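# Population

The sign on the Lemen road said Groditdale had 1,182 people in it, and it had said so for long enough that a wasp nest had been built, abandoned and rebuilt inside the second 1.

Meifang Song had been at the shire for a fortnight when the new figure landed in her tray. Her title was Assets and Signage Officer. The assets were mostly bins. The new figure was 1,051, and a yellow sticky note on the front said *pls action*, with no name under it, as with most of the notes she would come to receive.

She ordered the sign. She filled in the form for ordering the sign and the form for retiring the old one, and on the second form, under Reason for Disposal, she wrote "wrong". By lunch there was a man at the counter.

"You're taking a hundred and thirty-one people off us," said Ekow Alhassan.

He ran the servo, and he had done the subtraction on the back of a docket, which he now slid across to her as if it were a ransom note.

"I'm not taking them anywhere," said Meifang. "They've gone."

"Gone where?"

"Lemen, I'd imagine. Or they died."

"You'd have heard about it," said Ekow.

"I've been here two weeks."

"Well, I'd have heard about it."

He wanted to know how it had been worked out. She said there had been a census. He said he'd filled in the census and he was still here, so that was one they'd got right. She said that was how it was supposed to work. He asked who he could speak to, and she gave him the phone number printed on the letterhead, and a moment later the phone on her desk rang, and they looked at each other over the counter until he hung up.

What he did next was start a list. He kept it beside the pie warmer in a blue exercise book, with a biro on a string, and everybody who came in for petrol was asked to put down their household. He was strict at first. You had to live in the town. By the second week you had to live in the town or have lived in it and be sorry you'd left. A truckie named Hung, who came through twice a month with stockfeed and slept in his cab behind the hall, was allowed in on the grounds that he had opinions about the hall.

Meifang went in for milk and found herself being offered the biro.

"I rent in Lemen," she said.

"You work here, though."

"That doesn't count."

"You're here more than Hung."

She looked down the page. The handwriting was all sorts. Someone had put down a husband, two daughters and "Skirko", and had drawn a bracket round the lot.

"Is Skirko a person?"

"Skirko's a kelpie," said Ekow. "But he's a working dog. He pays his way."

She bought the milk. She also bought a custard tart and some fruit she didn't need, because he had looked so hopeful, and drove back to her flat annoyed with herself. Her flat had a kitchen with one drawer and a view of a larger flat. She put the shopping on the bench and rang her mother, who asked whether she'd made any friends, and Meifang said that a man had tried to add her to a petition.

"That's how I met your father," said her mother.

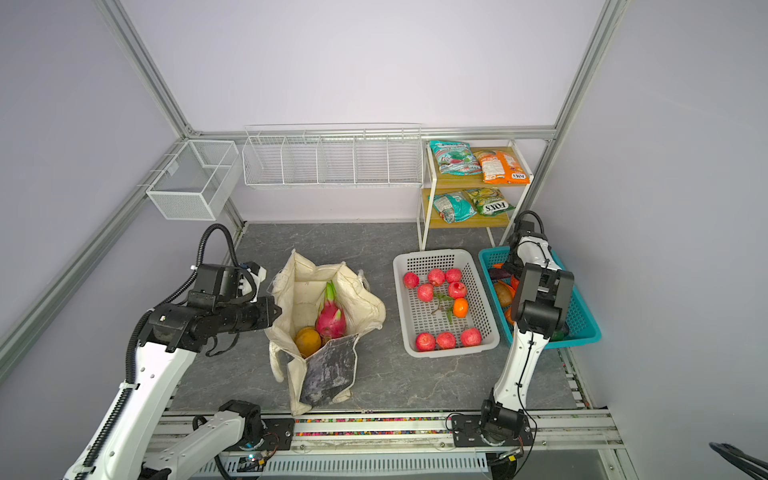
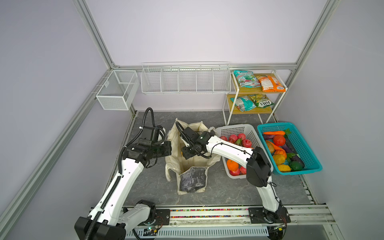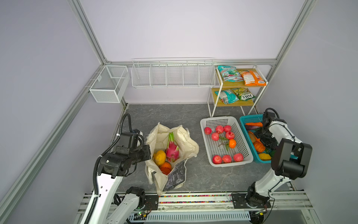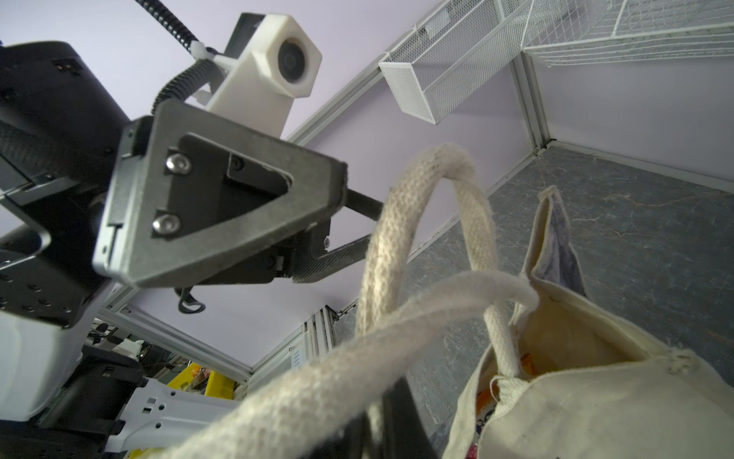

The sign arrived in October, wrapped in brown paper and a good deal of tape. It was green and very clean. The shire had a crew for putting up signs, and the crew had a bad back, so Meifang signed out the ute and a socket set and drove to the Lemen road by herself.

Ekow was already there. He had a folding chair and the exercise book.

"You can't obstruct a sign," she said.

"I'm not obstructing it. I'm sitting near it."

"How did you know it was today?"

"You signed out the ute. He came in for diesel last night and said he'd been told to fill it for you."

She set up the ladder. He got out of his chair to hold the bottom of it, and she noted that as protests went it was very well mannered. The first bolt came out easily. The second had rusted solid some time in the last century, and she leaned on it, and said a word, and leaned on it again.

"What did you get to?" she asked, to have something to do while she was getting her breath back.

"One thousand, one hundred and eighty-two."

She looked down at him.

"On the dot?"

"I stopped there," said Ekow. "It seemed greedy to go on."

"How many are dogs?"

He turned a few pages. A ute went by and gave them a toot, and he waved to it without looking up. "Fifteen," he said. "And there's a horse, but she's down as a maybe."

"Hung?"

"Hung's in. Hung's mother's in. She's in Adelaide, but she's coming for Christmas."

"And the rest?"

He took a while over that. The wind got into the brown paper on the tray of the ute and rattled it.

"The Thirteens," he said.

"What's the Thirteens?"

It was a cricket side, he told her. They'd called it that because thirteen of them had turned up to the first training and they hadn't had the heart to drop two. They'd all left, one after another, for the mines or for uni or for girls. One was in Canada and sent a postcard to the servo every year with a moose on it. Ekow had been twelfth man, or possibly thirteenth; it had been a sore point. He still had the kit in the shed and oiled the bats.

"So I put them down," he said. "They'd want to be down."

Meifang stood on the ladder with the spanner. She was aware that she had a form in the ute that needed a date, a time and a signature, and that the shire took those seriously, particularly the time.

"The bolt's stuck," she said.

"Is it?"

"I'll need the penetrating oil. We haven't got any. I'd have to order it in."

"I sell it," said Ekow. "I've got a whole shelf of it."

"I'd have to order it," said Meifang, more slowly, "through the shire."

He opened his mouth and, to his credit, shut it again.

She came down the ladder. The old sign, short of one bolt, had dropped a little on that side, so that Groditdale now ran gently downhill. The wasps had come out to see what the matter was. She put the new sign under the seat of the ute, where it didn't fit, and then in the tray, where it did, and wrote on the form under Reason for Delay the word "parts".

"How long does it take, ordering something through the shire?" Ekow asked.

"I put in for a chair when I started."

"And?"

"I'm using one from the library. It's got a duck on it."

He folded up his own chair and thought about this. Then he held out the exercise book with the biro swinging off it.

"That'd make it one too many," said Meifang.

"I'll take off the horse," said Ekow. "She was only a maybe."

She asked him whether he had any more of those custard tarts. He said he did, but they were yesterday's, and she followed him back into town with the ladder banging about in the tray and the paper coming off the sign.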